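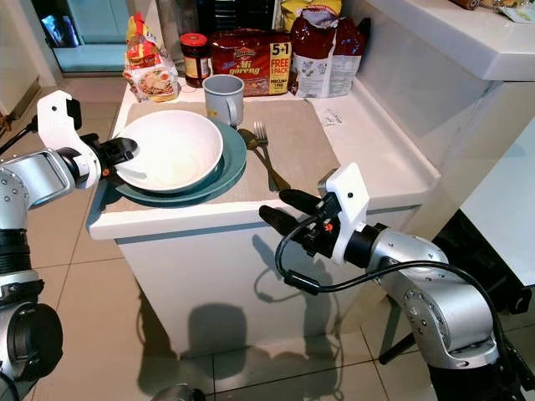 Unit 4: Start-of-shift setup, two-arm table cell

Course: Service Robotics Practice, Zerwood Technical Institute
Reading before the lab: cell manual, chapters on grippers and cables

1. What the cell is for

The Podden cell has two arms working from opposite sides of a kitchen counter. The standard task is a place setting: plate, bowl, mug, fork and spoon on a placemat. It is a useful setup for teaching maintenance. The parts have different shapes and the fingers have to work close to a hard surface, and small faults in the grippers show up early.

2. Before power

Check that the floor around both arms is clear. Tripods and stands count as obstacles.

Put a hand on each gripper bracket and try to move it. There should be no play between bracket and wrist. If there is, tighten the wrist screws in a cross pattern, a little at a time, and check again.

Follow the gripper cable from the connector back along the arm. It needs a loop at the wrist large enough for the joint to turn through its full range. A cable that pulls straight at any wrist angle is too short and must be clipped again. A cable that hangs below the fingers is too long.

3. Fingers

Wipe both fingers with a dry cloth. Scuffing on the surface is normal wear. A cut, a flat spot or a loose tip is a fault, and the finger is changed. Change fingers in pairs, even when only one is damaged, and write the change in the Fleltus log.

Close the gripper on nothing and look at the gap from the side. The tips should meet along their length. If they meet at one end only, the finger is seated badly. Take it off, clean the seat and refit it.

4. Homing and zero

Home the left arm first, then the right. Keep the other arm parked while one is homing. After homing, open and close each gripper 4 times and read the encoder count at full open. The reference value for the left gripper is 1697. Write down what you read, including when it matches.

5. Checking the approach height

Run the arm to the bowl position at low speed with one hand on the stop button. The fingers should come down beside the rim without touching the plate. The stored height above the base is 172 mm. If the placemat or plate has been changed for another type, this value has to be taught again.

Watch the bowl as the fingers close. If it tips, open the gripper, back the arm away and reset the bowl by hand with the arms stopped. Then look at the approach height and the finger seating before changing the grip force. Most groups reach for the force setting first and lose time there.

The wrist camera is the best place to judge finger position. Use the live view for the last part of the approach and compare the two fingers against the plate rim.
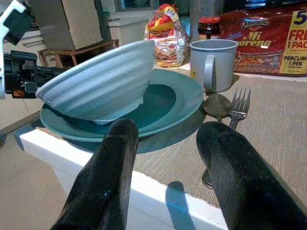
Le Roux asks whether the height check can be skipped when only the fingers have been changed. It can't. A new pair may seat slightly lower than the old one, so repeat section 5 after every finger change.

6. Shutdown

Open both grippers, park both arms, power off. Leave the cable loops as they are. Enter the encoder readings in the log and sign it.

For Thursday: bring your completed log page and be ready to refit a finger pair without the manual.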